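# About Rellora

Rellora teaches robots to do kitchen work. More precisely, people teach robots to do kitchen work, and Rellora is where the people sit. Nearly all of it comes down to somebody with patient wrists steering a pair of arms through a chore they could have finished themselves before the kettle boiled.
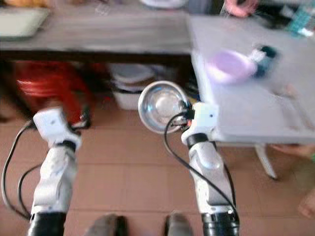
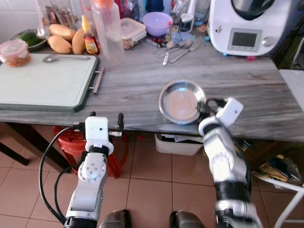 The company began in May with two arms, a lease on some rooms in Canthorpe, and a disagreement. Lenni Mäkelä had spent years writing motion software and believed that a robot should work out for itself how to pick up a dish. Hamisi Masanja had run a hotel kitchen and believed that anyone who had trained a new dishwasher already knew the answer, which was to stand next to him and show him. They argued about it through a long dinner. Hamisi then cleared the table in one trip, and Lenni says the matter was settled for him somewhere between the table and the sink.

There are 11 of us now. The disagreement is still going, but it has a budget.

## What we do all day

A customer comes to us with a robot and a list of things it can't do. The list is usually longer than the customer thought when they started writing it. We pick a task, such as moving a bowl from one surface to another, and we perform it through the robot, by hand or by remote control, until there is a pile of good examples for the software to learn from. Then we do it again with the bowl somewhere else.

Showing by hand means taking hold of the arm and walking it through the motion. This is a fine way to teach a wipe or a pour. It is also a fine way to find out how heavy an arm gets by four in the afternoon.

Remote control is the larger part of our work. The operator holds a pair of controllers, the arms follow, and every movement goes into the record along with what the cameras saw. We call the controllers Mugo, after the first build, which somebody had put a coffee mug handle on. The handle is gone. The name went into a contract and had to stay.

A finished run is called a demonstration. A good one is smooth, a little slow and extremely dull to watch. The operator should not hurry, should not show off, and should not tap the bowl twice for luck, since the robot will learn the tap and will go on tapping bowls for the rest of its working life. (We have met this robot. We made it.)

## Who does the teaching

New operators expect that being good at video games will help. It helps for the first hour. After that, the people who do best tend to be the ones who have done something fiddly for a living. We have a former piano tuner, two people who iced cakes, and a man who repaired zippers, who is better than any of us and knows it.

Training takes 13 working days. The first two are spent away from the robot, doing chores with your own hands and saying out loud what you are doing. Most people find this embarrassing, and so did we. You learn that you have no idea how you pick up a fork. After that you sit down at the controllers and learn that you now can't pick up a fork at all. It gets better in the second week.

Operators work in short turns and swap out. Tired people make tired demonstrations, and the robot copies those as faithfully as the rest.

## Kitchens, and why ours is never tidy

Early on we kept a very clean practice room. One bowl, one table, plain walls. The robot did beautifully in it. Then we took it to the first customer, Noveo, whose test kitchen had been used by human beings, and it reached for a bowl with great confidence and closed its gripper on the air beside it.

So now we teach in places with things in them. Food, bottles, spoons, whatever stood on the counter when the session began. Visitors sometimes start straightening up out of politeness. Please don't. Hamisi had a career of making people put things back, and he finds his current duties difficult enough.

## How we keep score

Every demonstration is reviewed by a second person before it goes to the customer. Reviewers can keep it, trim it or throw it out, and they don't have to be nice. Our first delivery to Noveo was 3,000 demonstrations across 156 task variations. We recorded more than that. The rejects are kept on a separate drive, labeled "character," and new operators watch a selection of them during training. Both founders feature heavily.

We also mark failures honestly when the customer wants them. A dropped spoon that gets picked up again can teach a robot more than a tidy run, provided the label says what happened. Lenni is fond of these. He has asked us to stop dropping spoons for him on purpose.

## What we won't do

We won't tell you that your robot will be making dinner by spring. We don't speed up our videos. If a task is better done by a person with a dishcloth, we'll say so, and we've lost some business that way to companies with faster videos.

We also don't record anyone who hasn't agreed to it. If a session takes place in a working kitchen, the people in it are told what the cameras take in and can ask to have a session deleted. Two people have asked, and both sessions were deleted.

## Visiting and working here

Customers are welcome to come and try the controllers. Bring closed shoes and low expectations. The usual first attempt is a cup, and the usual first result is a cup on its side.

We're looking for two more operators and one reviewer. No engineering background is needed for either job. Write to us with a few lines about the fiddliest thing you've ever been paid to do. A résumé is fine too, though Hamisi reads the few lines first and has been known to stop there.

*Page last updated 24 September 2020.*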